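# Fourteen Troughs and a Latch: Living With a Cased Poker Set

A cased poker set is sold on the number of chips and bought on the look of the case. Both are poor guides to how the set will serve after the first few games. The chips will last for decades if they are kept clean and dry. The case is the part that wears out, and the way the chips are packed into it has a lot to do with when.

The weight comes first. A casino-style chip of the usual home grade weighs 14 grams. A few hundred of them add up to a load that most people would not put in a suitcase without checking the wheels, and a poker case has no wheels. It has a handle, a latch or two, and a set of hinges held by small fasteners. Everything in this article follows from that.

## What is inside

Most cases use the same plan. Long parallel troughs hold the chips on edge, and a central compartment holds the small parts: dealer and blind buttons, dice, cards. The troughs are usually molded in one piece or lined with a thin covering over a formed tray. A trough should grip a full row lightly. If a row can slide from end to end, the chips strike the end wall each time the case is picked up, and the wall will fail before the chips do.

Color order is the second matter. Sets come from the factory packed by color, often with more than one color to a row. A row might run purple, then tan, then a short group of something brighter, then purple again. It looks casual but there is a use in it, as the short groups fill out a row that one color would leave slack.

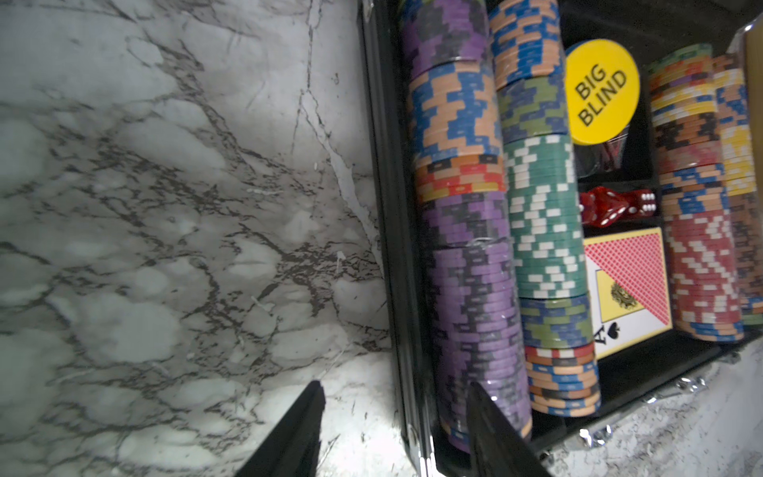

*Chip rows beside the accessory compartment, with the BIG BLIND button and red dice. Some of the chips are still in plastic film.*

The shrink film is a point of disagreement among owners. Factory film keeps a stack together and keeps the edges from rubbing, and many people leave it on the colors they rarely use. There is no harm in that for a season or two. Film left for years in a warm closet can turn brittle and shed flakes into the trough, and those flakes are hard to remove from between the chips. Our advice is to take the film off any stack that will be used within the year, and to inspect the rest each August when the closet is at its hottest.

Film should be cut along the flat end of the stack, never down the side. A blade drawn along the edge will mark every chip it crosses. Small scissors are safer than a knife.

## The edge spots do the work

Chips on edge show only their rims, so the rim pattern is what a player reads when packing up. The contrasting blocks of color set into the rim are called edge spots or inserts. They have two jobs. They let a stack be counted at a glance when it stands on the table, and they let a stray chip show itself in a row where it does not belong.

The second job fails when two colors share an insert color. Tan with blue inserts and olive green with blue inserts are easy to tell apart in daylight and less easy under a dim lamp at the end of a game. If a set has two such colors, do not store them end to end. Put a strongly different color between them, such as a teal green with white spots. Sorting errors drop, and the set can be checked without lifting anything out.

Values are a related problem. Chips without printed values are flexible, but the table needs to agree on them before play. A small card with the values written on it can stay in the accessory compartment from one game to the next.

## Three cases in use

We kept three cases in rotation over the winter and loaded each one with its rated number of chips. All three were opened and closed daily, carried up and down one flight of stairs, and stored flat.

The Gellport is the plain one. It has a ribbed outer panel, a metal frame and a single compartment for accessories. The latch closed firmly for the whole period. The tray liner lifted slightly at one corner and was pressed down again without glue.

The Hinum is larger and was the heaviest to carry. Loaded with 796 chips it weighs more than 11 kilograms in chips alone, before the case is counted. The handle is wide enough for a full grip, but the weight hangs well below the hand and the case swings on stairs. Two people can carry it in comfort. One person can carry it a short way.

The Grustoser is the deepest of the three. Its troughs were cut a little wide, and rows that were not quite full tended to lean. A folded strip of felt at the end of each row corrected it. Its hinges were the quietest and showed the least play at the end.

## The outside of the case

Ribbed panels are common on black cases for good reason. A flat glossy panel shows each scratch as a line of light. On a ribbed panel, most light scratches run across the tops of the ribs and are broken up. The cost is in cleaning. Dust settles in the grooves and a flat cloth passes over it. A soft brush drawn along the ribs, in the direction of the grooves, will clear it in one or two passes. Polish should be kept off ribbed surfaces altogether, as it dries white in the grooves.

Hardware needs more attention than the panel. The corner caps protect the points where the frame pieces meet, and a loose cap should be dealt with promptly. Once a cap is lost the joint behind it takes every knock. Press the cap with a thumb. If it moves, reset the rivet or screw before the case is carried again. 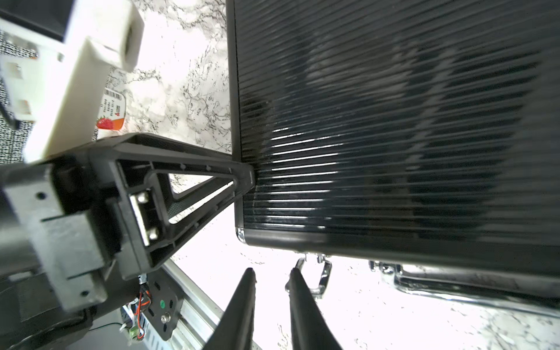
*Ribbed panel, corner cap and handle. Bright fittings show smears sooner than the black surface does.*

Chrome fittings should be wiped with a dry cloth after each game. Hands that have been holding snacks will leave a film on the handle, and it dulls quickly. A latch that has become stiff can be given one small drop of light machine oil on the pivot, followed by a dry wipe. Oil must not reach the inside of the case. It will find the chips.

## Where to set it down

Stone countertops are a popular place to open a case, being large, level and at a good height for sorting. They are also hard. The frame and corner caps of a loaded case can leave metal marks on polished marble, and a case dragged a few inches can leave a gray line that takes some effort to remove. Lift it and set it down. A folded towel under the case is sufficient protection for both surfaces.

Chips deserve the same care. A chip dropped on wood or carpet is rarely hurt. A chip dropped on marble can chip at the rim, and a damaged rim will catch on its neighbor in the row from then on. Sort over a towel, or sort inside the tray.

Leave the lid fully open while loading. A lid held half open puts its weight on the hinges at their weakest angle, and it can fall. Check also that the case has room behind it before the lid goes back, as a lid stopped early by a wall or backsplash will strain the hinge screws.

## Packing order

The following order has worked for us with all three cases - it is slow the first time and quick after that.

1. Lay the open case flat with the accessory compartment empty.
2. Fill the outer rows first, one color at a time, with the largest quantities at the ends.
3. Fill the rows next to the compartment with the remaining colors.
4. Take up slack with felt or card at the end of any row that leans.
5. Put in the buttons and dice, then the cards.
6. Close the lid by hand pressure only. If it resists, something is standing proud of the tray.
7. Fasten both latches before the case is lifted.

A case that needs force to close has usually been packed with a chip on the ridge between two rows. Open it and look along the troughs from one end. The high chip will be obvious.

## Cleaning the chips

Clay-style chips should be cleaned with a damp cloth and a very small amount of mild soap. Do not soak them. Wipe the faces, then roll the rim along the cloth, and stand the chips on edge to dry overnight. Putting them back damp will mark a lined tray.

New chips often have a light powder on the surface from molding. It comes off on the hands over several games and can be left alone, or it can be wiped away in one sitting. Seventeen chips is a comfortable handful to wipe and set aside at a time, and a full set will occupy an evening.

Dice need only a dry cloth. Translucent dice show fingerprints more than opaque ones, and solvents will cloud them.

## Storage

Store the case flat, lid up, away from direct sun and off any concrete floor. Standing it on its long edge saves space but puts the load of every row on the trough walls. If it must stand, stand it with the handle up and lay it flat again when space allows. Keep the keys, if the case has them, somewhere other than inside it.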